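ロボットサークルの大会準備、顧問でも部員でもない「手伝いのOB」という半端な立場で見てきたので、思ったことを何回かに分けて書く。長いです。愚痴も入ります。

1/
課題は「部屋の片付け」。床やテーブルにある物を双腕で拾って、決められた場所に置く。学生向けのGrosent杯の新部門で、要項には「家庭環境での自律作業」とある。この「自律」の中身が最初から怪しいと思っていた。

2/
要項を読むと、遠隔操作で集めた手本データを学習させるのは可。本番の操作介入も一回までなら可。介入一回につき減点はあるが、その減点が小さい。計算すると、自力で三つ拾うより、介入して五つ拾うほうが点が高い。それを自律部門と呼ぶのか。

3/
うちのチームが集めた手本は282本。部会では「かなり集まった」と報告されていた。中身を見せてもらったら、同じ人が、同じ時間帯に、同じ向きから、似たような物をつかんでいるものが大半だった。本数は多い。種類は少ない。

4/
学習用のツールはTundico。配布資料には「3000本を目安に」と書いてあるらしい。目安の根拠は書いていない。部員に聞いても「そう書いてあるので」としか返ってこない。責めているわけではないけど、根拠を聞く癖は今のうちにつけてほしい。

5/
進捗発表のスライドには「成功率が大幅に向上」。何回中何回か、と聞いたら誰も即答できなかった。後でログを出してもらった。試行1427回のうち、成功と記録されたのが266回。二割に届かない。

6/
しかもその「成功」の定義が途中で変わっている。前半は「指定の箱に入ったら成功」、後半は「持ち上がったら成功」。前半と後半を並べて折れ線を引けば、そりゃ右肩上がりになる。悪気はないと思う。悪気がないから余計に困る。

7/
ログを定義ごとに分けて引き直してもらった。箱に入れるほうの成功率は、ほぼ横ばいだった。部室がしばらく静かになった。でもこのグラフが、今年度の活動でいちばん価値のある一枚だと私は思っている。

8/
新入生の一人が「横ばいなのは、つかむ前に腕の位置が決まらないからじゃないですか」と言って、動画を一本ずつ見始めた。こういうのを発表してほしい。スライドのアニメーションに凝る時間があるなら、なおさら。

9/
腕の動きについて。手本を取った人の迷いがそのまま出ているように見える。物の手前で行ったり来たりする。上級生は「慎重な動作を学習した」と説明していたが、私には単に迷っているようにしか見えない。どちらが正しいかは、迷いのない手本だけで学習し直せば少しは分かる。やってみてから言おう、と伝えた。

10/
ソフトの土台はZodhamの学生向けライセンス。便利らしいが、中で何をしているか説明できる部員がいない。設定ファイルも先輩の代からのコピーで、値の意味が分からない行がいくつも残っている。動いているから触らない、という理屈は分かる。ただ、審査員に聞かれたらどう答えるつもりなんだろう。

11/
隣のHoチームは拾う物を柔らかい布に絞って、条件も試行回数も全部公開している。数字は地味。見栄えもしない。私が審査員ならあちらに点を入れる。うちの部員には嫌な顔をされた。

12/
誤解されそうなので書くと、やめろと言いたいわけではない。床に物があって、テーブルの脚があって、下に箱や椅子が入り込んでいる。そういう普通に散らかった場所で腕を動かすのは、きれいな実験台の上よりずっと難しい。そこに挑んだこと自体は買っている。

13/
だからこそ「家庭で使えるレベルに近づいた」という一文は、ポスターから消してほしい。二割弱です。うちの台所には置けません。代わりに「どの条件で失敗したか」の表を載せよう、と提案して、今のところ賛成と反対が半々。

14/
5月中にやると決まったことは、成功の定義を箱に入れるほうに統一する、手本を取る人を交代制にする、物の置き場所を毎回変える。手本の追加本数の目標は、決めないことにした。私が反対したからです。本数の目標を立てると、また本数だけ増える。

15/
ポスターの件は次の部会に持ち越し。表の叩き台は私が作ることになった。言い出した人間がやる、という伝統だけはしっかり残っている。
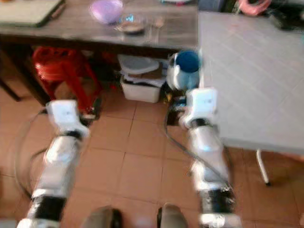

片付け課題の練習、テーブル脇の床で両腕を動かしているところ。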